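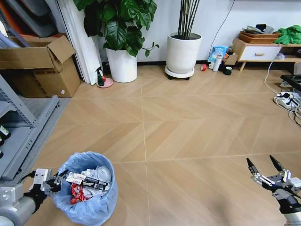 Bin run, left arm fault

23 February 2023

Entry mostly for me, partly for Thomas, who will be in tomorrow and will want to know why the left arm is locked out and why there is a sticky note on the e-stop.

Short version: the left gripper went to the rim of the blue bin, touched what was in there, and declined to have any further opinions. Controller threw 943 and held position. The right arm, which had no part in the task, stayed open and ready the whole time like a waiter at the wrong table.

943 is "grip force disagreement." The motor current says one thing, the fingertip pad says another, and the controller stops until a human picks a side. The manual gives it one line. The line is "contact supplier."

What we were running

Tidy routine, Clendham build, the one that is supposed to put packaging in the bin and let go of it. Letting go is the part we have trouble with. The bin was full, so there was no drop at all between the fingers and the pile. The package ended up lying across the opening, against the fingers, and the release check wants to feel nothing on the pads before it backs the arm out. It never felt nothing. It opened a little, felt cardboard or whatever that thing is made of, closed a little, opened a little. After 10 tries it is meant to give up politely and retreat straight up. It gave up impolitely.

Log, trimmed:

release attempt 1, pad L contact, retry
release attempt 2, pad L contact, retry
(same again, you get the idea)
release attempt 10, pad L contact, current low
fault 943, hold

Pad L read 2,138 counts at the end with the motor barely drawing anything. I don't believe 2,138. Either the pad is drifting or something was pressing on it sideways, and with the bin in that condition I can't rule out sideways.

The safety bit

This is what I actually stayed late for. On a hold fault the arm keeps its brakes on, fine. But I cleared the fault from the tablet to see if it would retreat, and it resumed the release routine from the top. No prompt, no slow mode. My hand was on its way to the package at the time. It moved maybe a finger's width before I hit the stop, and I was not touched, but I'd like the record to show that I was an idiot and that the software helped.

So, until further notice: fault on either arm means e-stop first, then hands. Clearing on the tablet does not count as making it safe. I have written this on the sticky note in capitals.

Checked after

Power off, left fingers moved freely by hand. Pad connector seated. Wiped both left pads, powered up with the arm clear of everything, and pad L settled at 3 counts, same as the right side. Which is annoying. I was hoping for a broken part, I have a spare for a broken part.

Ran the release check twice in open air and it passed both times, as it has every time since November, open air being the one place we never throw anything away.

Still to do

Ask Grasso whether clear-and-resume can be turned off, or at least made to ask. They will say it's a feature.

Repeat with the bin emptied, then half full, same package if it survives. Log pad L the whole way down.

Change the retreat so it lifts before it argues about contact. Thomas wrote the original and may have views.

Add "is the bin full" to the start checklist, under "is the robot on."

Left arm stays locked out for now. Key is in the top drawer.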